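Buzón de obra Pivari 300

El buzón que se queda en la puerta cuando usted ya ha vendido el piso y el cartero aún no se ha enterado. Chapa galvanizada, 2 llaves y una ranura por la que cabe el catálogo de la inmobiliaria de enfrente, por desgracia.

Pensado para portales de hasta 6 viviendas. Se atornilla a ladrillo o a hormigón; al pladur también, si no le tiene cariño.
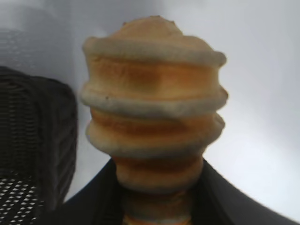
Anillos claros y surcos tostados, de cerca.

Ancho: 300 mm
Fondo: 70 mm
Tarjetero: incluido, sin apellidos
Colores: gris Priltia y blanco comunidad

El cartel de «Se vende» se pide aparte. Las fincas administradas por Kevamero tienen precio de comunidad a partir de la segunda unidad. Consultas y llaves perdidas: Idrisa Waweru, mostrador de recambios.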